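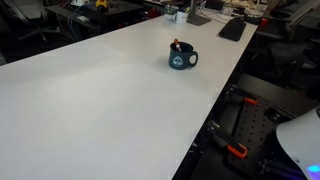 Cell 2, table side, with the perforated plate and the two orange-tip clamps.

Prutmont Lab — cell 2 upkeep meeting
Dec 15, 2022
Present: Amos Yazzie (chair), Kusum Joshi, Chiến Tạ, Mohit Joshi (notes)
Absent: Ravindra Chaudhary, sent comments by email

1. Last minutes
OK'd, one fix. Gripper service interval is 500 hours, not 5,000. Mohit's typo.

2. Gripper
Kusum did the 500 hour service. Finger screws re-torqued, pads swapped, old ones bagged and labeled in the drawer. One pad had a nick along the inside corner, same place as in October. Chiến thinks the close position is set a hair too far and the pads are hitting each other on empty grips. Kusum not so sure, wants to see it at slow speed first.
Agreed: back the close position off one step, run 2,000 empty cycles, look at pads again.
Action — Kusum, Chiến

3. Mounting plate and clamps
Plate was found to have shifted toward the table. Small, but enough to throw off the taught points on that side. Frame bolts underneath were finger tight on one corner. Amos tightened all of them and put paint marks across the heads so we can see if they turn.
Ravindra (email) would like dowel pins instead of relying on bolts. Amos fine with it but not before the new year. Parts from Vorard, Mohit to get a price.
Clamps: stay on the plate for now. Whoever moves one writes the hole row in the log. Last two moves not logged.
Action — Mohit (price), all (log)

4. Re-teach
Has to be done after the plate work, no point before. Chiến has 77 saved points in the current program, says a good part of them are dead and never called. Will clean out the list first, then re-teach whats left. Backup of the old program to the shared drive before anything is deleted. Amos asked twice about the backup, wants it in the minutes, here it is.
Action — Chiến

5. Cables
Arm cable rubs the frame edge at full reach. Sleeve is scuffed, wires look fine. Kusum to add edge trim and a second tie point. Tie loose enough that the wrist can turn all the way — the last one was too tight and we got a fault on joint 6.
Action — Kusum

6. Table
Short one. Keep the part nearest the arm clear during cycles. Markers live in the teal mug, put them back. Amos will mark the reach limit with tape, roughly 70 cm in from the plate side.
Action — Amos

7. AOB
Speed stays reduced until item 4 is finished. Ravindra's question on the spare controler fan carried over, he wasn't here to explain which one he ment.

Next meeting: after the empty cycles are done, Amos to send a time.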